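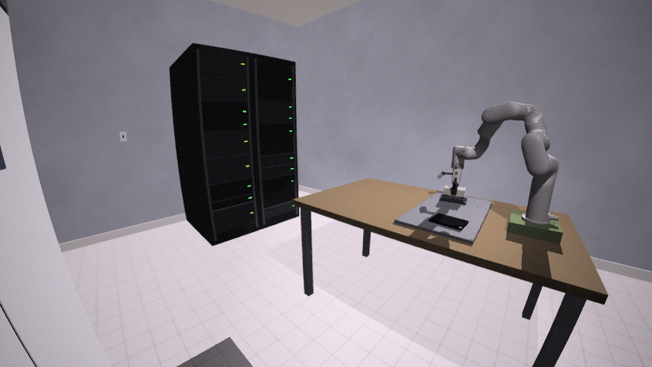

Simulated cell, main view: arm on green base, work tray, server rack against the back wall.

Pendley Hall open day – demonstration walkthrough checklist
Area: Rusar demo bay, simulator station
Checked: Monday, before doors opened

1. Access and floor
Walkway from the main door to the bay clear: OK
Cables covered where visitors cross: FIX. The cover had slid back and left a gap by the second screen. Taped down again, look at it after lunch.
Barrier posts in place: OK
Room limit sign posted (200): OK

2. Power and screens
Outlet strip tag present: OK, tag 2798
Screens fixed to stands: OK. The left stand rocks a little if pushed. Keep it on the inside of the barrier.
Stop button on the operator desk reachable from the chair: OK. It stops the simulation only. The presenter should say so, as visitors may take it for the emergency stop on a real arm.

3. Simulated cell, start of run
Scene loads with arm, table and tray: OK
Fixture and phone-like part both on the tray: OK
Tile floor reflections: bright but acceptable on the large screen. Turn the screen down a step if the afternoon sun is on it.

4. Gripper view
Both fingers in view and touching the held object, one on each side: OK
Reflections on the pale face: the dark band across the lower middle has ragged edges and the shading above it is stepped. Visitors may ask whether this is damage on the part. Kettunen scene file 263 has the same lighting settings, so leave it alone today.
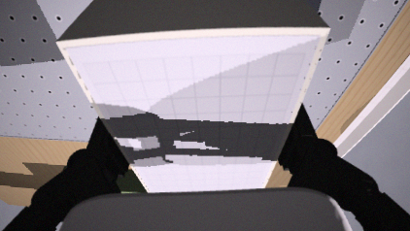 5. Presenter's talk
Talk fits the time slot: OK, up to 23 minutes with questions
Says clearly that everything on the screens is simulated: OK
Explains which view is which: COMMENT. The close view is hard to read at first. People at the back did not know they were looking at a gripper. Suggest showing the main view for longer, then switching, and leaving the close view up while the fingers are pointed out.
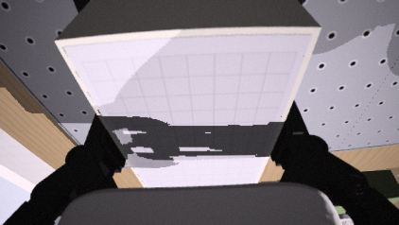

The same goes for the Brullaslow school group, who have the first slot and will mostly be standing. Ask them to come in to the barrier before the talk starts – the smaller children can't see over the desk otherwise.

6. Closing down
Simulation stopped and operator desk locked: to be checked at end of day
Outlet strip off: to be checked at end of day
Fire door clear after chairs are stacked: to be checked at end of day

Result: bay may open. Cable cover to be looked at again at 1 p.m.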